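4.2 Table surfaces and the spread of small items

The second part of the study dealt with the table itself, meaning what ends up on it and where, and how long it stays there once a meal or snack is under way. Section 4.1 covered storage (cupboards, drawers, the shelf over the sink) and we don't repeat that. Short version: storage is stable, tables are not. A shelf sorted in the morning looks the same at night. A table doesn't.

Setup as before. White tabletop, plain, no cloth. Items drawn from the Mulitley play kitchen box plus tableware from the Guvska set: plates, cups, bowls. Food items are mixed, some fruit, some packaged things such as sauce bottles. Start arrangement left to whoever laid the table that round. We gave no instruction about symmetry or place settings. Myklebust had argued for a fixed start layout in the pilot and we tried it, but people put things back into the fixed layout from memory and the data were useless. Dropped.

Coding was done from stills plus the written log. For each item: what it rests on (table, plate, bowl, other), its posture (upright, on side, open, closed), and the nearest neighbor. Distances measured from item center to item center, in millimeters. Cutoff for "isolated" was set at the start and not changed after. Log entries with no matching still were thrown out, and so were stills with no log entry. That left 1000 coded arrangements out of 3000, a bigger loss than we wanted, mostly clock drift between the two records. Fixed for the second run on 8/3/19, too late for the first.

We use three words throughout. "Housed" means an item is in or on a piece of tableware that normaly holds that kind of thing. Fruit in a bowl, housed. "Parked" means in or on tableware that doesn't normally hold it. A bottle lying on a plate is parked. "Loose" means straight on the table surface. Tableware itself is never housed or parked, only in use or idle.

Figure 6 gives one arrangement from the mixed set, with all three states present.

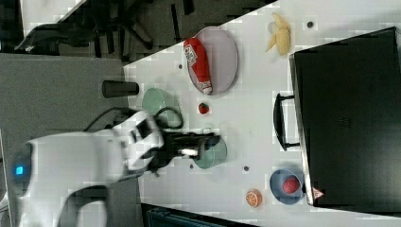

Figure 6. Mixed set, oval plate, cup and bowl. Ketchup bottle parked on the plate; red fruit housed in the blue bowl; strawberry, banana and orange slice loose.

Parked items are the interesting ones. We expected them to be rare and short lived, a stop on the way to somewhere else. Not so. Of the 1000 arrangements, 730 had at least one parked item. Bottles lead by a wide margin. A flat plate with nothing on it seems to invite the nearest long object, and once that object is down the plate stops working as a plate. Food that would have gone there goes on the table instead. We call this displacement, following Lambrechts usage, though the term there was for shelves.

Displacement shows up most clearly with small fruit. Strawberries in particular end up near the plate edge, off it, when the plate holds a bottle. Bowls do better. A bowl with one round fruit in it keeps its role, and more round fruit tends to join it. Flat or sliced things don't follow. Orange slices sit next to bowls far more often than in them. Our guess is shape: a slice lies flat anywhere and doesn't roll, so there is no pressure to contain it. Apples roll. We did not test this directly.

Bananas are a problem case. A peeled banana with the skin still under it carries its own surface, in a sense, and coders split on whether it should count as loose. We went with loose. Myklebust disagrees and wants a fourth state for items in their own peel or wrapper; see her note in the appendix. Recoding the bananas her way changes the totals for loose items but not the ranking.

Cups. Upright cups with nothing in them were coded idle. They drift toward the open middle of the table, away from plates, which surprised us. At a laid place the cup belongs near the plate. With no laid place it seems to go wherever a hand has room to reach it. Cups were hardly ever parked on, too narrow at the rim, but small items were put in them often enough that we added a line to the coding sheet halfway through. Earlier sheets were gone over again for this, by one coder only. Agreement for the cup line is therefore not reported.

Clearing order. When asked to clear, people took housed items last and usually in one go, bowl and fruit together. Loose items first, one at a time. Parked items in between, and these cost the most moves, as the bottle has to come off before the plate can go anywhere. Same pattern in the Fleroveck kitchen, where the table was smaller and the plates round, so we don't think the oval plate is to blame.

Two limits. The tabletop was bare and pale and people may treat a patterned or covered table differently. And the box held no cutlery, so we can say nothing on knives and forks, which in a real kitchen must account for a lot of what gets parked. A second box with cutlery is listed under further work, section 6.

4.3 Effects of tableware shape

Round against oval first.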